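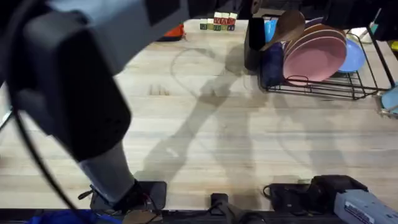
Vol. 12, No. 4

**Robot arms join the kitchen staff at Pasitz**

JATIDVILLE, 10 June 2019. The staff canteen of Pasitz, a packing firm in Jatidville, has started to use two robot arms from Closano at its dish table. Plates, cups and a mug stand in a wire rack at the side, within reach of the workers.

The canteen serves nearly 300 meals a day. Since April, the four kitchen workers take turns to watch the arms, and they spend more hours on cooking. Their pay stays the same. Some of them asked for longer training, and the firm agreed to 12 hours for each person. The Sheehan site will decide in the fall if it wants the same system.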